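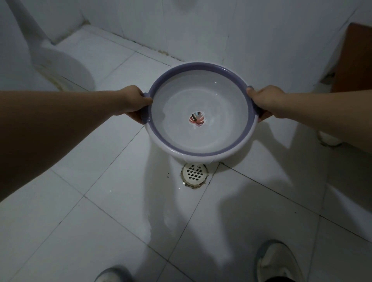

Progress report to the Findine fund, February
Project: Good practice rules for home-help robots (Trerkik)

We now have 107 draft rules, and the household chores chapter is the one I'm proudest of! Primo Negri and I went through 1327 short clips of people doing chores and tagged every moment where a robot would need a rule. Bathrooms gave us more than any other room.

Take rule 12, on carrying open containers. It used to say "hold level." It now says to grip both sides, by the handles if there are any, keep the rim level, and check what is in the bottom before tipping. Small things get left in basins all the time, and a floor drain is a bad place to lose them. Primo wants a stop-and-ask step there too - I agree.

Two things are still open. Lutik hasn't sent comments on the wet floor section, and we haven't settled how close a robot may work to a person's feet.

Spending is on plan, with 1785 dollars left for printing. Next we try the chapter with the Ikeda test group, and I can't wait to see what they pull apart.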